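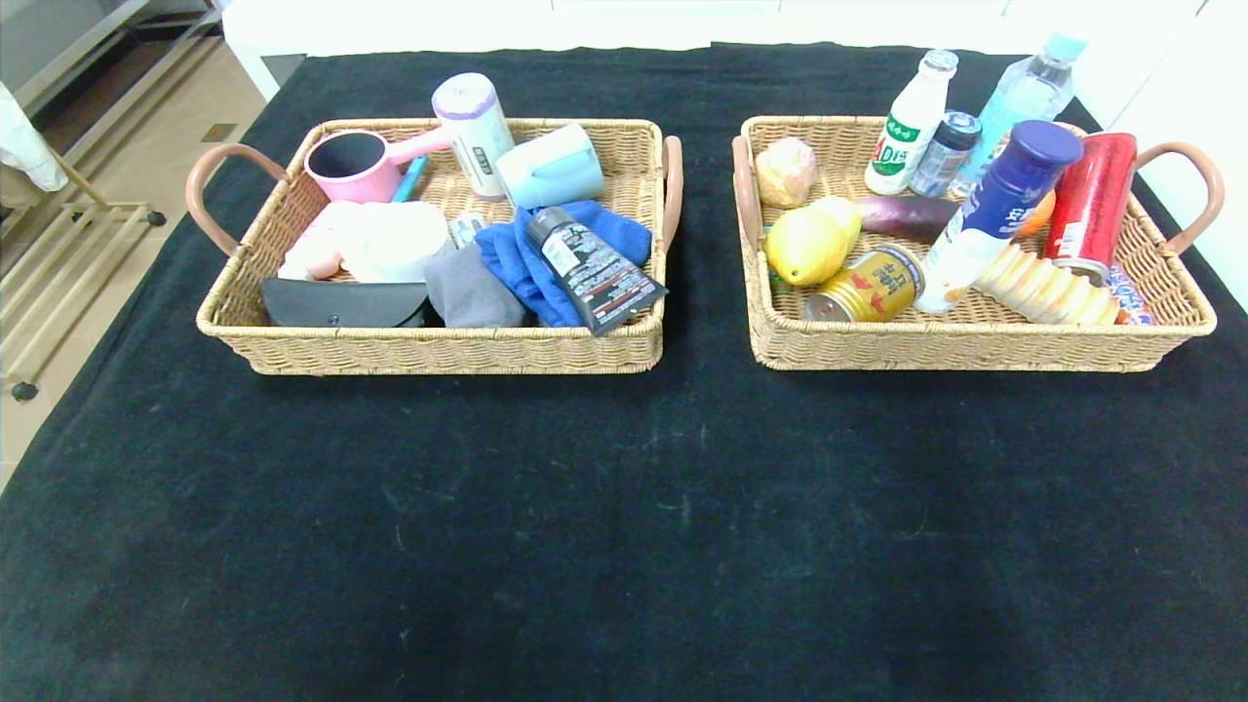

Two baskets for the summer rooms
Posted 22/07/2018

Every summer we give two baskets to the guests who stay with us at Memeletti, one for the washing things and one for food and drink. The rooms are small and there is only one shelf in each, so a basket is almost a piece of furniture. In the morning it goes on the chair, in the evening it goes on the shelf, and when people want to eat outside they carry it by the handles.

I made a long list in June and I have changed it many times. My first list was organized by size, with big things below and small things above. It looked good on paper, but then a toothbrush was sitting next to the bread. Now I begin with one question only: does it go in the mouth as food or drink? If it does, it goes to the food basket. Everything else goes to the other one. The cups are the difficult case, and I come to them later.

The baskets are woven wicker, 50 centimeters long, and I bought them from Dosik when the shop was moving to a smaller street. They were sold in sets of 3, which left me with an extra one for each set. The extra ones hold potatoes in our own kitchen. I clean the weave with a dry brush and after that with a damp cloth, and I leave them in the shade, upside down, until the next day. Soap I do not use on them.

The washing basket
The pink ladle goes in at the back, with its long handle lying across. The white container with the pale purple lid stands beside it, the glasses case has its place in the front corner, and the blue towel takes the right side. I like to have the towel a little loose, because small things can rest on it and do not make noise when somebody carries the basket down the stairs.

The food basket
Bottles stand at the back. The can lies down, and so does the purple sweet potato. The sweet potato is a habit from my mother - she put one in every bag when we traveled, and we ate it cold with salt. Guests are sometimes surprised by it, but it rarely comes back.

Before the last things go in
I work on a black cloth. It collects every bit of lint, but a small white or silver object is easy to find on it. The little silver tube with the black cap is a good case: on our old flowered tablecloth I would look for such a thing for a long time. The yellow-orange sponge and the red bottle with the white cap are also out on the cloth, beside the basket.
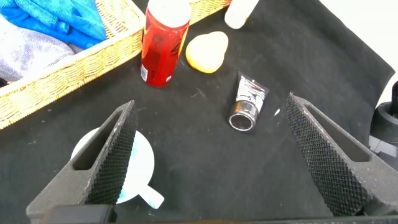
Kenji Strickland wrote under last year's list that a sponge should never travel in the same basket as a towel, even a new sponge, and that he keeps his in a jar with holes in the lid. He also asked me to stop putting tubes in upright, as they fall over at the first step and the cap opens.

I have thought about both remarks. About the tubes he is right, and I lay them flat now, on top of the towel, with the flat end to the outside. About the sponge I am not yet decided. A jar is heavy, and we have 8 rooms, so it would be 8 jars to wash and to dry. For this season I put the sponge in last, in a corner where it touches only the wicker, and I change it for every new guest.

The paper labels that I tied on the handles last year are gone. They were from Trovico and the paper was beautiful, but the string became gray quickly and children pulled it off. With a blue towel in one basket and bread in the other, a label was perhaps not so necessary.

The drinks and the cup
A red can stands on the cloth in front of the two baskets, with a yellow citrus fruit near it, and the pale teal mug is lying on its side at the left. As for cups in general, my rule is this: a cup for drinking goes with the food, and a cup for the toothbrush goes with the towel. When I cannot tell which one it is, it stays on the cloth until everything else has found its place.

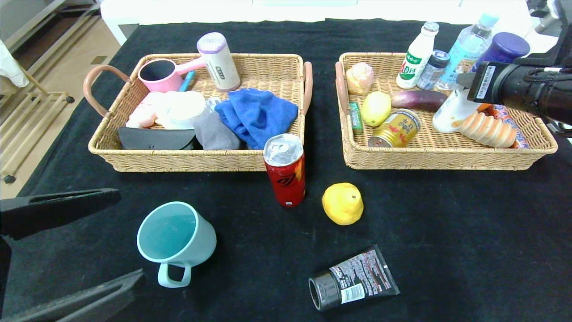
Can fruit and bread share one basket in warm weather?
They can, for one day. I put the bread in a back corner and keep ripe fruit away from it, and in the evening I take out whatever was not eaten.

A few small notes for those who want to do the same at home. Put the heaviest bottle near the middle of the long side, or the basket will hang crooked. Close every cap again before you pack, also the caps on new bottles. And leave some room - a guest always has something of their own to add, a book or a pair of socks.

The list for the winter rooms will be on its own page. For those I still need to ask Dehghan if the thicker towels are coming back in blue.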